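4.2 Edge proposals from wrist views

Grasp candidates for cloth are computed by Cropper, the perception module of the Pellside stack. Each wrist image is segmented into cloth and table, and the cloth boundary is split into short segments. A segment is kept if the fingers can close across it without a change in wrist angle. The network was trained on 2,000 labeled views and returns up to 25 candidates per image. Printed motifs gave false edges in early versions, so the boundary loss is masked inside the garment. Stitched seams are labeled as a separate class (Figure 3).

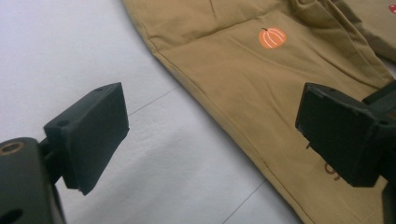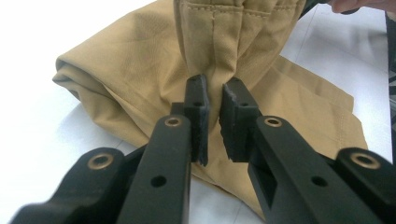 Figure 3. Wrist views of tan cloth on a white surface. First: garment edge between the open fingers. Second: fingers open in front of a gathered pleat below a pocket.

Pleats are scored by a second head, which takes the gap between the fingertips as its reference axis. The planner, Dellar, merges both lists and drops any candidate whose approach path meets the table.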